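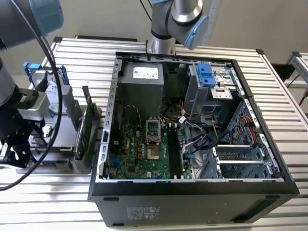

Hulme Community School began with 2 evening classes above a bakery, and we still love evenings best! These days we teach bookkeeping, English and basic computing.

Our Skesen room opens at 6 pm — tea first, always.
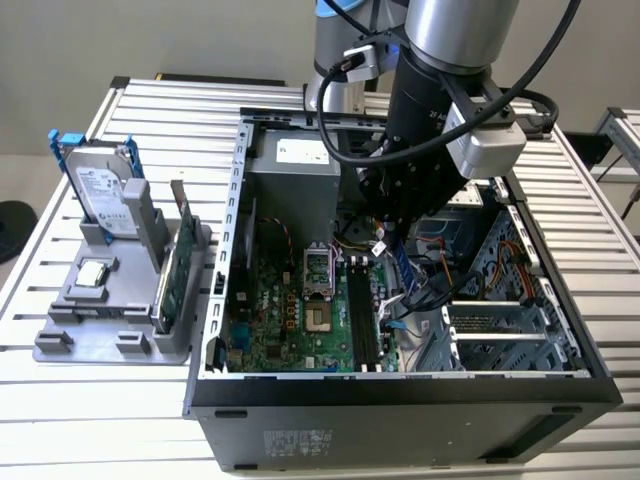

Inside the case: memory slots and processor.

Roughly 130 neighbours enrol each April, and beginners are very welcome.

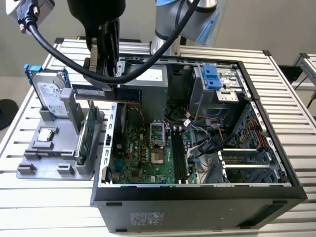 Neville Gosling wrote to us that he came for the bookkeeping and stayed for the choir.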